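Horgan fair moves rabbit and poultry judging to Friday evening

HORGAN - Young exhibitors in the rabbit and poultry barns will show a day earlier than usual at this year's Lerkardale Junior Livestock Fair, after the fair board voted to clear the Saturday schedule for the sheep and swine classes.

Judging in both small animal divisions will now start at 5 p.m. Friday in the north barn. Check-in for rabbits opens at noon the same day, and poultry must be in their coops by 2 p.m. Birds and rabbits that arrive after those times can stay on display through the weekend but will not be judged.

Tomás Duggan, who superintends the rabbit barn, said the change had been talked about for several years. Last summer the rabbit classes started in the morning, stopped for the opening ceremony and the sheep lead class, and did not finish until after supper.

"We had kids with a rabbit in one barn and a lamb in another, and both classes were being called at the same time," Duggan said. "Some of them had to pick. I didn't like watching that."

This year 23 youngsters have signed up to show rabbits, up slightly from last August. Poultry numbers are lower. Waterfowl will be shown in a single combined class because of the small number of ducks and geese entered, and there will be no turkey class. Bantams will be judged separately from standard breeds, as they were last year.

Exhibitors in the rabbit division will be asked to carry their animal to the table, turn it over, and show the judge the teeth, toenails and feet. Junior members, ages 8 to 10, may have a parent or older member stand next to them but must answer the judge's questions themselves. Long sleeves are required for everyone handling rabbits. Club shirts are fine as long as the sleeves reach the wrist.

Clodagh Ó Néill of Prallau will judge both divisions. Ó Néill raised Rex and Dutch rabbits as a 4-H member and has judged at the Horgan fairgrounds before, most recently in the open show. She will also give a short talk on summer feeding and water at 4 p.m. Friday at the end of the north barn. The talk is open to the public, and members who attend may count it toward their project hours.

"I'd like to see kids who know their own animal," Ó Néill said. "If a rabbit has a fault, tell me what it is. I won't mark you down for knowing it."

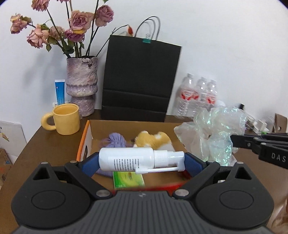
A spray bottle and an open box with plush toys inside.

Families are reminded that every rabbit needs a legible tattoo in the left ear before check-in. There will be no tattooing at the fairgrounds this year. Members who need help can call their club leader, and two leaders in Prallau have offered to do tattoos at home by appointment.

Poultry exhibitors must bring proof of a clean pullorum test or a purchase receipt from a certified hatchery. Copies will be accepted, but photos on a phone will not. Birds showing signs of mites or lice will be sent home along with any others from the same exhibitor. Cages are supplied by the fair. Exhibitors bring their own feed, feed cups and water bottles, and bedding will be available in the barn at no charge.

The barns will open for feeding at 6 a.m. each day. All cages must be cleaned and animals fed and watered by 8 a.m., when the public is let in. A parent or club leader has to sign the barn sheet for any member under 12. Fans may be clipped to the end of a row but not to the cages themselves, and extension cords have to be the heavy outdoor kind.

The move also affects the premium sale. Champion pens of meat rabbits and meat chickens will still be sold Saturday night with the larger animals, and those animals have to stay on the grounds until the sale is over. All other rabbits and poultry may go home after 3 p.m. Sunday. Early release will be given only for illness, and Duggan or the poultry superintendent has to approve it in person.

Last year's small animal sale brought in almost $4000 for the members who took part. Clokonen Feed & Supply, which bought the champion meat pen, has said it will bid again and is donating the trophies for both showmanship contests. Ribbons will be given to every exhibitor in the junior age group.

Saturday's program now begins with market lambs at 8:30 a.m., followed by breeding sheep, the lead class and market hogs. The swine show had been set for the afternoon in past years, and exhibitors had asked for an earlier start because of the heat in the main arena. The board expects hogs to be in the ring before noon - how soon depends on the number of lambs that make weight.

Goats stay on Sunday morning, with dairy goats first. The costume class for goats and their handlers is at 1 p.m., and members can sign up for it in the fair office until the class starts. There is no fee.

Corrected entry tags with the new times were mailed to families this week. Anyone who has not received one by 14/08/2019 should stop by the extension office in Lerkardale or ask their club leader for a replacement. The old tags will not be accepted at the gate for the Friday classes.

Parking for trailers is on the west side of the grounds, off the gravel road. Cars dropping off small animals may pull up to the north barn doors during check-in but need to be moved as soon as they are unloaded. Admission to the barns and the judging is free on all three days.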